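I drink my coffee slowly. I have been told this is a problem, mostly by companies that would like to sell me the fix.

The ads started in November. First it was the Zunex, a cup with a battery in the bottom that promises to keep a drink at your "ideal temperature" until you finish it. Then came the Flomalach, which has no battery but has a lining, and the lining has a name, and the name has a trademark sign after it. By the end of the month I couldn't look up a bus schedule without being asked how much lukewarm coffee I was willing to put up with in one lifetime.

I should say up front that I bought one. I paid $134 for the Zunex, used it every morning for most of the winter, and gave it a fairer trial than it deserved.

## What it does

It keeps coffee hot. I have no complaint there. You pour the coffee in, set the number on your phone, and as long as the battery holds, the coffee stays at that number. I set mine to 134 degrees because that's what the app suggested for "balanced drinkers," a category I had never heard of and apparently belong to. (Yes, the same number as the price. I don't think it means anything.)

What I hadn't thought about is that coffee kept hot for an hour isn't the same as coffee poured an hour ago and cooled. To me it tasted flatter and a bit burned, the way diner coffee tastes when the pot has been sitting on the plate since breakfast. I always assumed the trouble with diner coffee was the coffee. Now I'm less sure.

Also it can't go in the dishwasher, and it has to sit on its charger overnight, and the charger takes the outlet next to the toaster. My kitchen has one good outlet on that side. So for the winter I was unplugging a cup in order to make toast.

## The claims

The part that really bothers me is the language. The Flomalach page says that people who drink from a "considered vessel" report feeling calmer. Which people? Calmer than whom? There was a little star next to the sentence, and I followed it to the bottom of the page, where it said the results came from a survey of 86 customers. Those are people who had already paid for the thing. Ask me about my car in the first week and I'll tell you it drives beautifully.

Then there's the idea that the shape of the rim changes the flavor. I'm willing to believe this a little. A thick rim does feel different from a thin one, and I have a clunky souvenir mug I never reach for. But I tried the same pot of coffee out of four different cups on a Wednesday, with my eyes shut for the tasting part, and I picked my favorite wrong twice. Not much of an experiment, I know. It's still one more than I could find on the website.

I keep seeing the same move with other kitchen stuff. Grillness does it with pans — the pan "wants" you to slow down, it "rewards" patience. Ji, which used to sell perfectly decent tea towels, now sells a "drying ritual" and the towels have gotten smaller. I don't mind paying more for something made well. I mind being told I've been drying dishes wrong.

## What I went back to

My old routine was this: make a pot, pour half a cup, drink it, pour another half. The coffee stays hot because there isn't much of it and I'm done before it cools. If I get distracted, the microwave runs for half a minute and I live with the result. This costs nothing and I never have to update it, which the Zunex needed twice, once while there was coffee in it.

The best cup for this is boring. It should hold a decent amount, have a handle you can get your fingers through, survive being knocked into the sink, and be cheap enough that you don't mourn it. I got mine at a thrift store and it has a chip near the base. I've looked at product pages with 200 reviews where half the people are discussing the box it came in, and I couldn't tell you what anyone's morning was like.

I may sell the Zunex. I looked at what used ones go for, and it isn't encouraging. There seem to be plenty of them.

A blue one will do me fine, or a teal one, if you want to argue about the color.

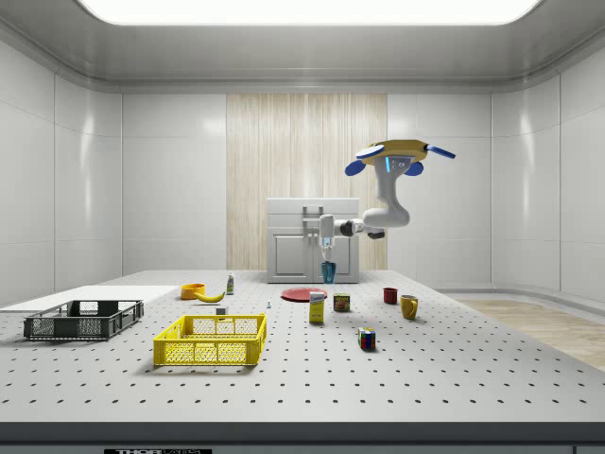
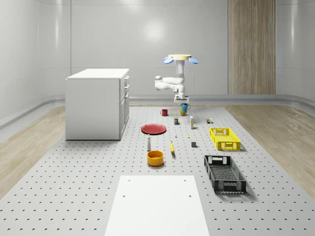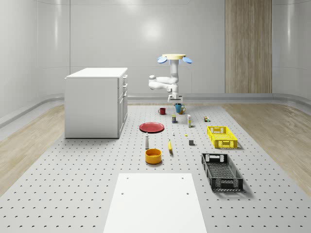
One reader wrote in to say I'm being unfair to the heated kind. She has a new baby, she said, and hasn't finished a drink in one sitting since he was born, and hers is the only thing in the kitchen she'd replace the same day if it broke. She agreed with me about the charger. She also thinks I set the temperature too high and that the burned taste would go away if I dropped it a few degrees, so I've put it back on the charger for one more week, and the toaster is on the other counter.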